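Singing second alto, badly and then a little less badly

I have been meaning to write about the choir for months, and every time I sit down to do it I end up making soup instead. The soup is on already tonight, so I've run out of excuses.

For those of you who are new around here, I moved to Brirnum the spring before last, when my sister had her twins and I decided that being a four hour drive away was three and a half hours too many. Brirnum has 1,821 people in it, according to the sign on the county road, and for the first several months I knew my sister, her husband, the man at the hardware store and a very friendly dog named Plastard who belongs to the house on the corner. (I have asked about the name. It was the kids' choice, and they were very small when they made it.)

I hadn't sung in front of anyone for 27 years. The last time was a high school spring concert in which I came in a full measure early on the quiet part of a very quiet song, all by myself, with my whole chest. I can still feel my ears going hot. After that I was a car singer and a dishes singer, and I thought that was that.

Then in October I was in line at the Plima, our one bakery, humming along to whatever was on the radio, and the woman in front of me turned around and said, "You're an alto, aren't you?" That was Yen-ting Chu. I said I didn't think I was anything, and she said rehearsal was at seven in the old grange hall and I should bring a pencil. I remember the pencil part so clearly! It made the whole thing sound like something a person could just go and do.

I went, and I was terrible. I don't mean that in the modest way. We were working on a three-part folk song about a river, and I spent the whole evening drifting up to the soprano line like a balloon somebody had let go of, because the sopranos had the tune and I didn't know how to sing anything that wasn't the tune. The lady on my left, Shuk-fan, kept leaning in and putting her voice right up next to my ear, very softly, until I found my way back down to her. She did this all night long. She never once looked annoyed, and afterward she gave me half of an egg salad sandwich.

Here is what I've learned about singing harmony, for anybody who might be thinking about it. You have to listen harder than you sing. I went in thinking the trick would be to block everyone else out and hang on to my own notes for dear life, and I did that for weeks, with a finger practically stuck in my ear. It got me through, but it sounded awful. What helped was Yen-ting stopping us one night and having each part hum while the others sang, so that for once I heard where the altos sit in the middle of it all. Our part on its own is pretty dull, I'll be the first to say so. There's one page of the river song where we sing the same note for 12 beats. But with the basses coming in underneath and the sopranos going off wherever it is they go, that one note changes color over and over while you're standing inside it. I got goosebumps, and then of course I lost my place.

I practice in the evenings now, mostly while I'm folding laundry. My brother-in-law picked out my part on the piano and recorded it for me, twins hollering in the background, and I've played it so often that I miss the hollering when we sing it for real.
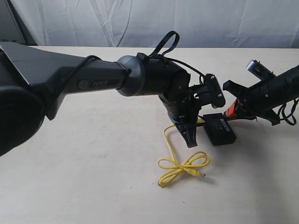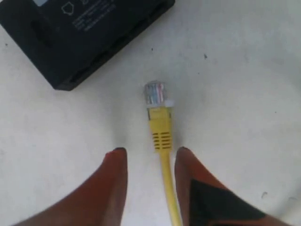 Photos: Shuk-fan Mak

We had our winter concert three weeks ago. It snowed, so the crowd was smaller than we'd hoped for, but my sister came with a baby on each hip and stood at the back by the coats. I wore my good black skirt, which I had to let out a little (see above regarding bakery). We sang the river song second to last. There's a rest before the final verse, a nice long one, and I want it on the record that I did not come in early. I came in exactly when Shuk-fan did, and I know because I was watching her like a hawk.

Mr. Lo, who sings bass and has been in the choir longer than anyone, shook my hand by the cider table and told me the altos had sounded very solid. Solid! I've been carrying that word around in my pocket ever since.

The spring music got handed out last week. It's in Latin, there are four flats, and the altos split into two on the last page, so there will only be a few of us on the lower line. I've put my name down for the lower line. The soup needs salt, I'm going to go see to it.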